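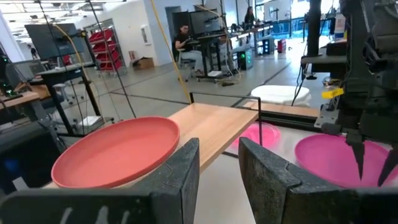
The colour on the plate

Ask people what they remember of a good lunch and they'll tell you about the food. Ask them again a week later, and a surprising number will tell you about the dish it came in. My aunt's lentils were always served in a yellow bowl with a nick in the foot, and I would know that bowl anywhere. The lentils I'd struggle to pick out of a line-up!

I have been thinking about this since I spent a morning at Gerkik, the small tableware pottery run by Macario Valdovinos in what used to be a seed merchant's. He has been making coloured plates and bowls there since he was 51, having spent his working life until then in paint, and he talks about glaze the way other people talk about football. He interrupts himself. He pulls things off shelves. At one point he went out to his car to fetch a saucer.

"Everybody told me white," he said. "White sells, white goes with everything. Fine. But have you ever been happy because a plate was white?"

I had to admit I hadn't. His own range, Ladidon, began with four colours and now has nine, and what I love about it is that none of them match. You aren't meant to buy a set. You're meant to pick the one you like, and then the next person picks the one they like, and the table ends up looking like a box of sweets.

Getting there was slow. A glaze that looks pink in the bucket may come out of the kiln brown, or grey, or (his words) "the colour of a wet dog". Reds are the worst of the lot. He keeps a test tile from every try at his red, and the one he finally settled on has the number 82 scratched into the back. It's a lovely thing, warm and a little uneven, darker where the glaze has pooled against the rim. I asked what went wrong with the one before it. He looked quite hurt and said nothing had gone wrong with it, it just wasn't cheerful.
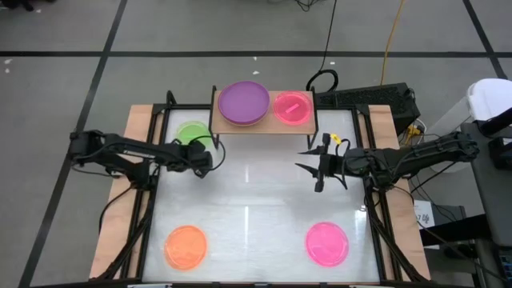 Cheerful is a word he uses a lot, and I think he's on to something. We fuss over the colour of our walls, which we stop seeing within a month, and then eat three times a day from whatever was on offer when we moved in. A bowl is much easier to change than a kitchen. It also gets picked up, washed, dried and put away -- you handle it far more than you handle your sofa.

There are practical points too. Green leaves look tired on a green plate and wonderful on a pink one. Rice and pale fish disappear on white but sit up beautifully on dark blue. Soup is a law unto itself. Tomato in a turquoise bowl is the best thing I've eaten from all year, and I made it from a tin.

Ibarra, the café across the yard, has used his seconds since it opened, and regulars there ask for their porridge by colour. The cook grumbles, then goes and finds the right bowl. I had the orange and I'd have it again.

If you want to try this at home, start with one. Charity shops are full of lonely bowls from broken sets, and they cost next to nothing. Put it at the front of the cupboard -- that matters more than you'd think -- and use it for something ordinary, like toast or cereal. Mine is a deep plum, and I've already had to hide it from my son.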